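4.2 Setting up a table-clearing trial

Use this section to find out whether your two-arm cell can tidy a table of mixed small items without help. As of release 48, Gestalum arms handle blocks and other rigid items well. Folding cloth and wiping spills are not supported. Plan on a person finishing those jobs.

1. Open Skulbridge and load the work table scene.

2. Check that both arms are listed as Ready. If one is missing, restart the controller and wait for the green status line.

3. Place the items in a loose row on the far half of the table. Mix the shapes. Blocks alone will give you a score that looks better than it should.

4. Move one arm over the first item to be picked, with the gripper pointing straight down. Keep the other arm raised and clear of the tabletop.
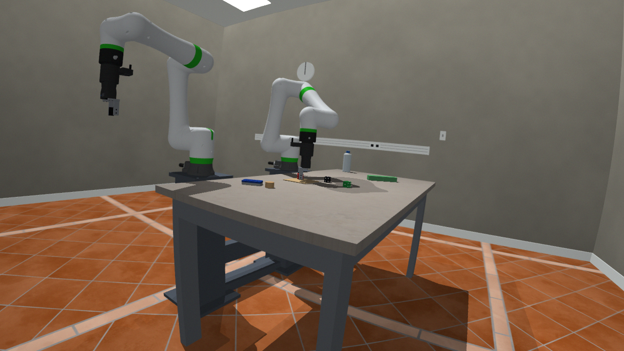

Figure 4-3. Simulated work table, right gripper over the small red object.

5. Set the grip force to 2 for the first run. Raise it one step at a time if items slip.

6. Select Run, then Log. Save the log before you change the layout – it is overwritten on the next run.

Note: Dice and short cylinders can roll when a finger touches them off center. Skulbridge counts a rolled item as a miss even if the arm picks it up on a second try.

Caution: A good score in simulation does not clear the arms for work near people. Complete the guarding checks in Section 6 first.

In our own trials, set up by Corinne Tran in May, the arms cleared the table unaided in 69 percent of 1,371 runs. Most of the failed runs ended on a small item close to a larger one. For a home kitchen or a packing bench, treat the arms as a helper that needs checking.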